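Weird stutter in Predell after moving my save to a new console, anyone fixed this?

Posted by Giorgia Ruggiero in Puzzle & Rhythm Help

Okay so I've been playing Predell pretty much every night since August and I love it to bits (the glass levels! the music on the glass levels!). I was on stage 38 of the long mode when my old console started making a noise like a hair dryer, so I got a new one and moved everything across with a cable on Saturday. The move itself went fine, my save is there, my scores are there, even the silly hat is there.

But now the game hitches. It isn't all the time. It runs smooth for a couple of minutes and then right when the board fills up and the particles kick in, it freezes for a blink and my next piece drops wherever it feels like. In the normal mode I can live with it. In the long mode it kills a run, and I lost one at 3460 points in a way that made me put the controller down and go do the dishes.

Things I've tried so far: restarting the console, obviously. Turning off the controller rumble, which somebody on another site swore by. Playing with the sound off, which is no way to play this game, but I wanted to know. Same hitch. I also deleted the game and downloaded it again, and for one lovely evening I thought I'd fixed it, and then it came back the next day.

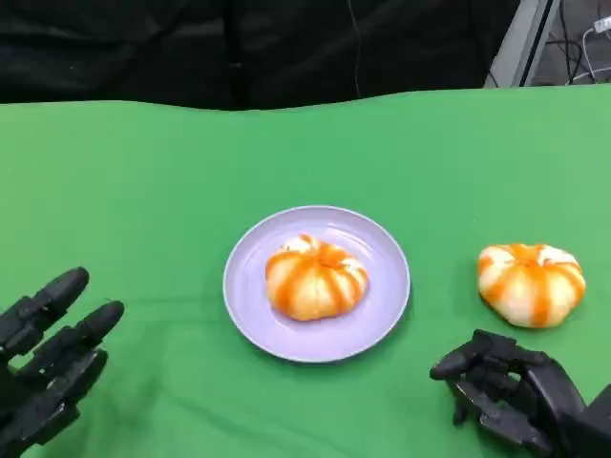 My friend has the same model and the same game and hers is fine, so I don't think it's a bad patch. The only differences I can come up with are that she started fresh and I brought my save over, and that I have the Grivent skin pack and she doesn't. I'd really rather not start over. Stage 38 took me weeks and I'm not sure my thumbs have it in them a second time.

Does anybody know if a transferred save can do this? Or is it a setting I'm missing? I'm playing on a regular TV, no headset, wired controller, nothing fancy.

Gediminas Žukauskas

Yes, I had this, and it was the replays. Predell keeps a replay of every long mode run you finish, and it keeps them inside the save and not in the captures folder where you'd go looking for them. When I moved consoles all of mine came along, and the game seemed to go poking through the whole pile every time it did an autosave. Autosave happens when you cross a board threshold, so that's right when the screen is busiest. That would match what you're describing pretty well.

What I did:

Go to the main menu, then Profile, then Records, then press the options button. There's a line called Manage Replays way down at the bottom (I scrolled past it twice). Sort by oldest. Keep your favorites, they have a little star you can set, and clear the rest. The list tops out at 1000 and I was sitting right at the limit, which I had no idea about.

Then close the game all the way, don't just put the console to sleep. The first start after that was slow for me, long enough that I got nervous, so don't pull the plug on it. After that, smooth. I've put a lot of hours in since and haven't seen the hitch again.

Your stage progress and high scores stay put. Those are stored separately from the replays. I'd still copy the save to a USB stick or the cloud first, just for peace of mind. Oh, and if you upload to the cloud, wait until it says it's done before you start deleting stuff! I once had it sync halfway and then it asked me which version I wanted and neither one had a date I recognized.

About reinstalling: on my console deleting the game leaves the save alone, so the pile of replays would have been sitting there waiting for you when you downloaded it again. I can't explain the one good evening, though. Maybe you played shorter runs that night?

Ji-hoon Kwon

just turn off the skins, skins are always the problem. I had the same thing in Bellamy and it was the skins

Annunziata Amato

I'll add to what Gediminas wrote, because I cleared my replays too and it only got me part of the way. The freezes got shorter but I could still feel them, especially on the rain stages where you're flipping pieces quickly.

For me the other half was the video setting. When you set up a new console it picks its own output, and mine had picked a higher refresh rate than my old TV really likes. Predell has its own toggle under Display called Match Console, and it's on by default. I turned that off and set it to 60 by hand, and the rest of the hitching went away. I lost a tiny bit of sparkle in the particles, I think, but I only notice if I'm looking for it, and I'm usually too busy panicking about the long piece.

One more thing to check while you're in there is Background Quality. It goes from 1 to 8 and the transfer seems to bump it to the top (mine was on 5 before, I'm sure of it, I remember picking it). Put it back down a couple of steps and see how it feels. You can change it from the pause menu, so you don't need to quit your run to try it.

As for skins, I have the Grivent pack too and use the paper one all the time with no trouble. I don't think that's your problem, but it's an easy thing to switch off for a night if you want to rule it out. I'd do it last, and I'd do one thing at a time. I changed everything at once the first time around and then had to go back and undo it all to find out what had helped.

If none of that works, write to Nosine through the form on the game's support page and attach the log file. You get it from Profile, then Help, then Export Log. They took a few days to get back to me about a different problem (my leaderboard name had gone blank), but the person who answered had clearly read what I sent.

Giorgia Ruggiero

Thank you both!! I had 1000 replays on the dot. I starred the good ones, cleared the others, closed the game and left the room during the slow start so I wouldn't be tempted to touch anything. I played two long runs after dinner and the big freeze is gone. There's still a little something on the rain stages, so I'm going to try the 60 setting tomorrow and leave the background alone until I know. Ji-hoon, I'm keeping my skins, sorry, the paper one is too pretty. Will post again if it comes back.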